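Section 4. Teaching a task with the leader arms

Read section 3 first if you haven't done the homing yet. Nothing below works on an unhomed arm.

This part covers recording a task by remote control: you hold the two leader arms, the two follower arms at the table copy you, Gevgate saves what they did. Teaching by hand (pushing the follower arms around directly, motors slack) is at the end, 4.6. Most people want remote control. Do that one.

4.1 Before you start

You need:

Both follower arms clamped and powered
Both leader arms plugged into the Voswood hub, left into port A, right into port B
Gevgate open on the recording PC, with a project loaded
The items for the task, plus whatever they get sorted into
A free hand or a foot pedal. The pedal is better

Check the clamps. Then check them again after the first ten minutes, they settle.

Cables next. Each follower arm should reach its full range without the cable going tight. Swing it slowly from one side to the other with the motors off and watch the loop at the elbow. A loop that looks too big is usually right. If it snags on the gripper, re-route it now, not halfway through a session.

CAUTION: Motors off means the arm drops. Hold it under the elbow before you switch off torque.

4.2 Pairing leader and follower

1. Power the followers first, leaders second. Wrong order and the hub won't see them.

2. In Gevgate open Arms, then Pair. Two rows show up, Left and Right.

3. Move the left leader by hand a little. The left row should flicker. If the right row flickers instead, your ports are swapped. Swap the plugs, don't swap them in software (the software swap is forgotten on restart).

4. Put both leaders in the rest pose: elbow bent, gripper closed, wrist level.

5. Press Match. The followers creep to the same pose. Slow on purpose.

6. Wait for Ready in both rows.

Note: if Match stops partway with "offset too large", the leader is more than 40 degrees off at one of the joints. Get it closer by hand and press Match again.

CAUTION: Keep hands off the table from Match until Ready. The arms don't know you are there.

4.3 Setting up the table

Decide where things go before recording. For packing and sorting tasks we use a bin or a basket off to one side and a tray toward the far edge, items in between. Any layout will do so long as both grippers can reach what they need to reach.

Small flat packets are harder than they look. The fingers have to come in low and nearly parallel to the table, or tilt and pinch a corner. Practice on those first. Crinkly bags are easier to grab and harder to let go of.

1. Put the tray down. Mark its corners with tape under the rim if you'll be resetting it a lot.

2. Place the items. Not in a neat row. Turn some, spread them out, and change the arrangement every time you record. A robot trained on one layout learns one layout.

3. Clear everything that isn't part of the task. Mugs, tools, phones.

4. Check the camera views in Gevgate. The tray and all the items need to be in at least one of them.

5. Lock the camera mounts. Nudge one after this and you'll have to throw out the set, so tighten them properly.

4.4 Recording

One run of the task from start to finish is called an episode. Keep them short. If the task takes you longer than a minute, split it in two.

1. Type the task name. Same wording every time. "Put packets in tray" and "packets into tray" get saved as two differnt tasks.

2. Take hold of both leaders. Thumb and finger in the gripper loops.

3. Pedal once. Short beep, recording.

4. Do the task. Steady speed, no showing off.

5. Bring both arms back to the rest pose.

6. Pedal once. Long beep, saved.

7. Reset the table, change the layout, go again.

To scrap an episode: hold the pedal down for 3 seconds. Double beep. Gone for good, there's no undo.

How to move:

Come in from above, stop, close, stop, lift. The little stops help. Leave them in.

Use the nearer arm. If you find yourself reaching across, put that arm back and use the other one. Arms that cross will hit each other sooner or later.

Park the idle arm with its gripper closed, pointing away from whatever the other one is doing. It still has to be held. Let go of a leader and it sags, and the follower sags with it.

Watch the follower, not your hands. Everybody looks at their hands for the first few tries.

Missed a grasp? Open, back off, try once more, carry on. Keep the episode. A clean recovery is worth having in the set. Missed twice, scrap it.

Dropped something off the table – scrap it.

CAUTION: The red button on the hub cuts power to both followers. They will fall where they are. Use it anyway if a person is in the way.

Aim for 315 episodes per task. You'll see results with fewer but they won't be good ones. Split it over several sessions and, if you can, over more than one operator.

4.5 Working over a tray

The tray is where most bad episodes come from. Notes from our own sessions on the Shiferaw bench:

Lower the wrist until the fingertips are just inside the rim, then open. Don't drop from height, packets slide and bounce out.

Open the gripper only as wide as you need. Wide open, the fingers catch the rim or push what's already in there.

If the gripper hides the tray from the fixed camera, fine, as long as the wrist view is on. Check it's on. It switches itself off after a hub restart.

Stay out from under the elbow with the other arm.

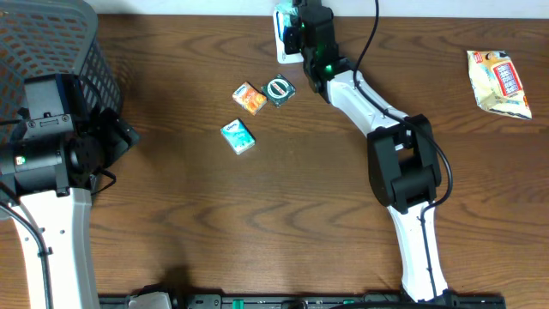

Birdie Iwasaki wrote in after the last revision that she gets better placing results when she pauses over the tray for a full second before opening the fingers, and that our advice to keep a steady speed put her off doing so for weeks. Fair point. Steady speed means between places, so pause over the tray as long as you like, only do it the same way each time. She also asked for a bigger "scrap" beep. It's on the list.

4.6 Teaching by hand

For when you have no leaders, or just want to store a few fixed poses.

1. Hold the follower under the elbow.

2. Gevgate, Arms, Slack. Choose one arm. Not both.

3. Guide it to the pose. Push on the links, never on the gripper fingers.

4. Press Store. Name it.

5. Press Hold before you let go. Before.

You can store 4 poses per arm. Storing another overwrites the oldest without asking.

Note: your own hands will be in the camera view when teaching like this. Don't mix these recordings with remote control ones in the same project.

4.7 If something goes wrong

Follower lags behind the leader: close other programs on the PC, check the hub is on its own USB port.

Follower shakes at rest: loose clamp, nearly always. Then run homing again.

Gripper won't close all the way: redo Match with the leader gripper fully closed.

Joint light goes off in mid-session: stop, power down, let the motor cool, reseat the cable at that joint.

Episode saved but playback is blank: the Grumness plug-in is out of date. Update it, the episode itself is ok.

Two operators got different left and right: see 4.2 step 3. Swap the plugs.

Anything else, send the log file and the episode number to Chaimae Abdel Rahman. No log, no answer.

Section revised January 8, 2026. Export and training are in section 5.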